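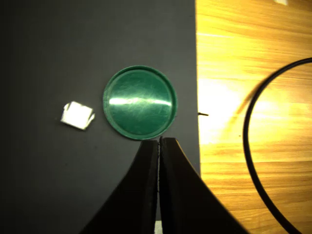

Search this site Go

How I look after a dry, itchy scalp

2025-07-11

My scalp goes flaky every year by August, whatever the weather's doing, so I've got my routine down pat by now. It takes one evening a week and you don't need much.

Start with dry hair. Brush it through gently to loosen any flakes, then part it in rows and dab a little plain oil along each parting. I use the Cavano one, but any light oil you get on with will do. Rub it in with your fingertips – no nails! – for a few minutes, and leave it for half an hour.

Next, wash it out with a mild shampoo. Put the shampoo on before you wet your hair (sounds odd, I know, but oil shifts much more easily this way), work it in, then add lukewarm water and rinse. I nearly always need a second go. Conditioner goes on the ends only.

Pat dry with a towel and skip the hairdryer if you can.

Give it a month. If your scalp is sore, weeping or you're losing hair in patches, stop and see your GP or pharmacist – oil won't sort that out.

Shared 91 times | 23 comments

Contact | © Plokberg Hair Diary | Back to top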